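About Budwood

Budwood is a computer repair and refurbishing shop with a small training program attached. We take in used desktop computers from offices and schools, work out what is worth keeping, and either put the machine back into service or take it apart for parts. We also teach people to do the same work.

The building went up in 1939 as a seed store, and the name comes from that trade. Budwood is the young growth a gardener cuts from one tree to graft onto another. Damian Thaler picked it when he opened the shop, and customers have been asking what it means ever since. The front room is the counter and the pickup shelf. The back room is the bench area, where most of the day is spent.

Most of what comes through the door is ordinary office equipment. A desktop gets opened, dusted, tested, and sorted. We check the power supply and the drive, test the memory, and look at the processor and its socket. If a part is good and the rest of the machine is not, the part is labeled and goes into stock. Bent cases and cracked front panels go to the recycler along with anything that fails twice on test. 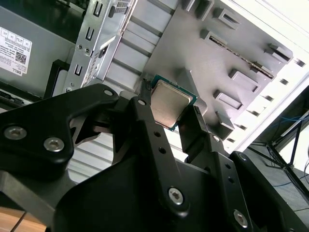
WHAT WE DO

Repair. Bring in a desktop that won't start, shuts itself off, or has become too slow to use. We look at it and call you with a price before any work is done. If the repair would cost more than the computer is worth, we tell you that, and you can take it home or leave it with us.

Refurbishing. Offices that are replacing their computers can hand over the old ones as a batch. Drives are wiped or destroyed, whichever you ask for, and you get a list showing what was done with each machine. The computers that pass are sold at the counter with a fresh system installed.

Parts. We sell tested processors, memory, power supplies, and drives. Stock changes all the time and is not listed online, so please call with the model of your computer. It helps to have the number from the sticker on the case in front of you.

Training. The bench course runs in two blocks, the first starting in March. Rupert Grabner teaches the hardware half and Rahel Strebel teaches testing and record keeping. Each block takes up to four people. You don't need any background in computers. You do need to be able to sit at a bench for a morning and write down what you did.

Students start with the parts that are hardest to damage. They take out drives and drive cages, trace the power cables, and put everything back. Memory comes next, and it takes longer than people expect, mainly because beginners push on one end of the module and forget the other. Processors are left for later in the block. A CPU is handled by its edges and lined up with the mark at the corner before it is set down into place, with no pressing. If it doesn't drop in level, you lift it out and look again. Rupert has each student do this over and over with an old chip until it is boring.

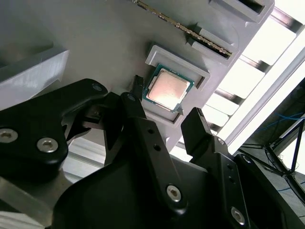 After that comes cleaning off old thermal paste, applying new paste, and fitting a cooler evenly, one screw and then the one across from it. The last part of the block is fault finding. Rahel sets up a machine with something wrong in it, and the student has a morning to find the problem and write it up. The write-up counts as much as the repair, as whoever opens that computer next will be working from it.

WHO WORKS HERE

Damian Thaler owns the shop and handles pickups from offices.
Rupert Grabner runs the bench and teaches.
Rahel Strebel does testing, data wiping, and the second half of the course.
Silvan Gisler is at the counter and answers the phone.
Wendelin Aebischer keeps the parts stock and does the books.

WHO WE WORK WITH

Braline, a furniture company down the road, sent us 84 desktops when it changed systems, and nearly all of them went back into use. Tilier collects our scrap metal and circuit boards. The Fuchs print shop lends us its large meeting room when the course needs more table space than we have.

VISITING

You can drop off a computer any time the counter is open. Please leave the monitor, keyboard, and mouse at home unless one of them is the problem, and bring the power cord. Parking is behind the building, and the back door has no step if you are carrying something heavy. Ring the bell and Silvan will let you in.

This page was last updated December 15, 2025.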